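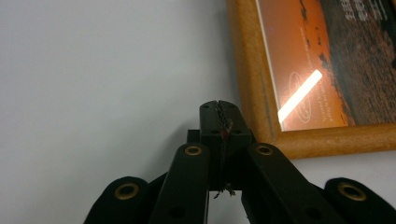
Dark braided strip, held upright between two black fingertip pads.

Print | E-mail

Progress report to the Amegashie Fund
Reading room at Bamport, walls and hanging

Prepared by Mei-kuen Ho

The walls in the reading room have been repainted in a light gray-white. Two coats were needed on the long wall, where the old shelf brackets had left deep holes. Chin-lung Hsueh filled and sanded these before painting.

We have 107 pictures to hang across the building. Old cords are being checked one at a time, and any with fraying at the ends are set aside for replacement. Kam-wah Kao keeps the list, which gives the picture, the room and the date the cord was checked. The larger pieces for the stairwell have not been started.

Spending to date is some $3000, mostly paint, filler and hooks. The hooks from Feltska arrived in the wrong size and went back. The replacement order is paid for but has not been delivered. We expect to stay within the grant.

Still to do:
- replace cords on the stairwell pieces
- touch up paint by the door
- print labels (Fung-ping Choi has the text)

The room is open to readers on weekday mornings while work goes on. We are asking to move the final report to August so that it can include the stairwell.

0 comments | 2 shares

This site uses cookies. By continuing to browse you accept their use.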